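Du côté de la laine : la couverture voyageuse est de retour !

Elle est rentrée à Tomalden en juin, pliée dans deux sacs de toile, et nous ne résistons pas au plaisir de vous en donner des nouvelles. Pour celles et ceux qui nous ont rejoints depuis peu : la couverture voyageuse, c'est notre grand ouvrage collectif au crochet, des carrés envoyés par les lectrices et les lecteurs, assemblés au fil des mois et prêtés d'un atelier à l'autre. La dernière fois que nous en avions parlé ici, elle comptait 472 carrés. Elle en compte maintenant 1056 ! On a recompté à deux, un dimanche de pluie, avec des épingles de couleur tous les dix rangs, et on est tombées sur le même chiffre au deuxième essai.

L'atelier de Trujillo s'est surpassé. Jaqueline Solís et son groupe du jeudi ont travaillé presque uniquement avec des restes : fins de pelotes, pulls détricotés, un stock de mohair couleur brique que quelqu'un gardait au grenier. Leur bordure en point d'écrevisse est d'une régularité qui fait envie. Jaqueline nous écrit que le plus long n'a pas été de crocheter mais de se mettre d'accord sur le brun ou le bleu nuit pour relier les carrés. Le bleu nuit l'a emporté, et franchement, quel effet ! Les rouges un peu ternes des premiers envois ont repris des couleurs, et même les carrés moutarde (vous savez que nous avions des doutes) trouvent leur place.

Quelques remarques de métier, tant que nous avons l'ouvrage sous la main. Les carrés bloqués avant l'assemblage sont restés bien à plat, les autres gondolent un peu dans les angles. Merci donc de bloquer les vôtres, même vite fait, avec une serviette humide et une nuit de patience. Pour le format, on reste à douze centimètres de côté, crochet 4, fil moyen. Les cotons très fins sont magnifiques mais ils tirent sur leurs voisins, gardez-les pour les bordures. Et pensez à laisser une bonne longueur de fil à la fin, une vingtaine de centimètres, c'est ce qui nous manque le plus au moment de coudre.

Côté modèles, Tonantzin Zavala a mis au propre sa fleur à huit pétales, celle que tout le monde lui réclamait après la rencontre de Lellik. La fiche tient sur une page, avec diagramme et explications écrites, et elle a ajouté une variante sans trou central pour les personnes qui, comme moi, n'aiment pas voir la table à travers. J'en ai fait quatre d'affilée dans le train et j'ai raté ma correspondance. Le troisième tour surprend un peu (on pique derrière les pétales, en tenant l'ouvrage à l'envers), ensuite les mains comprennent toutes seules.

Pour la suite, la couverture repart chez nos amis de Datard, qui s'occuperont de la doublure. Ils cherchent encore du lin ou un vieux drap de métis assez large, sans couture au milieu si possible. Si vous avez cela dans une armoire, écrivez-nous ! 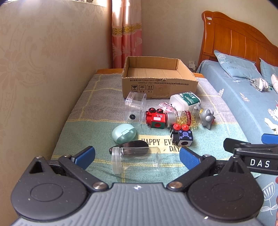

Peut-on envoyer des carrés faits au tricot ?

Avec grand plaisir, à condition qu'ils mesurent bien douze centimètres une fois bloqués et qu'ils soient bordés d'un tour de mailles serrées au crochet. Le point mousse se comporte très bien. Le jersey roulotte, même bordé, et nous préférons le réserver aux petits coussins.

Les envois sont à faire à l'adresse habituelle de l'atelier de Tomalden, dans une simple enveloppe à bulles. Glissez un papier avec votre prénom et la composition du fil, surtout s'il y a de la laine non traitée, nous lavons tout ensemble à froid. Les étiquettes de pelote sont les bienvenues aussi, Jaqueline les colle dans un cahier qui commence à peser son poids.

Bon crochet à toutes et à tous, et vivement les prochains carrés !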